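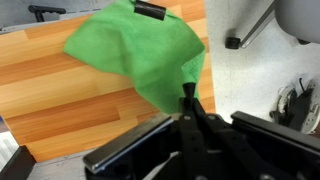
Green microfiber cloth over the wood tabletop, reading room.

From: King-fai Hsu
To: Prendmont House building-users list
Subject: Re: [building-users] Cloths for the wood tables

Dear colleagues,

Thank you to Emiliano Huenchumán for raising the matter quoted below. The Housekeeping Office has reviewed the current practice and wishes to confirm the following arrangements, which apply from the start of May.

Green microfiber cloths are reserved for the wood tables in the reading room and the Jayasinghe Room. They are not to be used in the kitchens, on whiteboards or on floors. Cloths of other colors remain in general use.

Tables should be wiped along the length of the boards with a lightly dampened cloth and then gone over with a second, dry one. Spray should be applied to the cloth and never directly to the wood. Waltine may be used for ink and grease marks. Nullum is a descaler and must be kept away from all finished wood - two tables in the Jayasinghe Room have already been marked by it and will be refinished over the summer.

Used cloths go in the lidded bin outside Room 34. They are washed without fabric softener, which leaves a film on the fibers and causes streaking. Please shake out crumbs beforehand and do not leave cloths bunched up on the tables overnight.

The store currently holds 89 green cloths. Departments needing a supply of their own should write to this office with a room number and a contact name.

King-fai Hsu
Housekeeping Office, Prendmont House

Emiliano Huenchumán wrote:
> Dear all,
> Several of the reading room tables have shown a cloudy film
> after the evening cleaning. It comes off with a dry cloth but
> returns the next day. Could the office advise which cloths and
> which product are meant for these tables? The notice inside the
> supply cupboard still refers to the old paper towels.
> With thanks,
> Emiliano Huenchumán

Contact the list owner | © Prendmont House | Back to top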